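3.2 What people carried home from the retreats

I should say up front that I came to this study as a dancer first and a researcher a distant second. I had been going to weekend drum and movement retreats for years before Ekkachai Sangkhawat talked me into writing about them, and my field notes from the first season read more like a diary than anything else (a lot of sore calves, a lot of soup). So take this section as the view from inside the circle.

We followed two retreats, Closerlow and Taren. Closerlow is the bigger of the two, held in a string of barns, with live drumming from breakfast on. Taren is smaller and quieter, and most of its sessions run to recorded music played through portable speakers out on the grass. Between them we collected 322 sign-up forms, and 166 of those people agreed to write to us again in October, once they had been back at their desks and kitchens for a while. Everyone got the same open question: what, if anything, do you still do?

I had expected people to tell us about feelings. Some did! But far more of them told us about small physical habits – shifting weight from foot to foot in the grocery line, tapping the bell pattern on a steering wheel, breathing out on the low drum. One man had taught the opening step to his whole bowling team. In the coding scheme we ended up calling these "carried steps," and they turned up in answers from both retreats, though the Taren group tended to describe theirs in terms of a particular song and the Closerlow group in terms of a particular drummer.

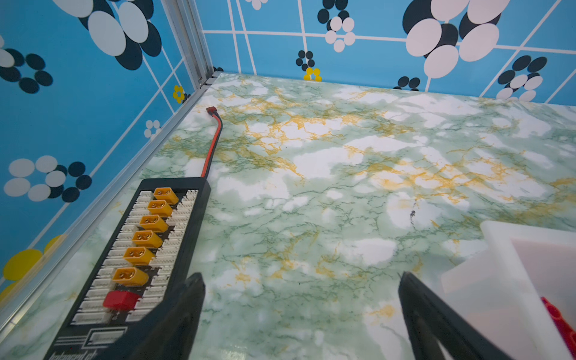 Figure 4. Parallel charging board with yellow connectors, a red connector and rows of white balance sockets.

The coding itself was slow going. Ekkachai and I each read all the letters on our own and marked every phrase that named a movement, a sound or a place in the body, which gave us 2,111 marked phrases once we had merged our lists. We disagreed most over words like "grounded," which I wanted to count as a body word and he did not. We settled it by going back to the whole letter each time, and if the writer mentioned feet, legs or floor anywhere nearby, it stayed in.

Nine people wrote to say they had kept nothing at all, and I'm glad they did. Two of them had come with a partner and never much wanted to dance. Another loved the weekend and said she had no wish to bring it home with her, any more than she would bring home the lake. I have thought about that letter a lot, and it made me go back over our question, which rather assumes that keeping something is the point of going. Radonjić makes a similar complaint about follow-up surveys in general, and we take it up again in Section 5, along with the letters from people who had been to both retreats.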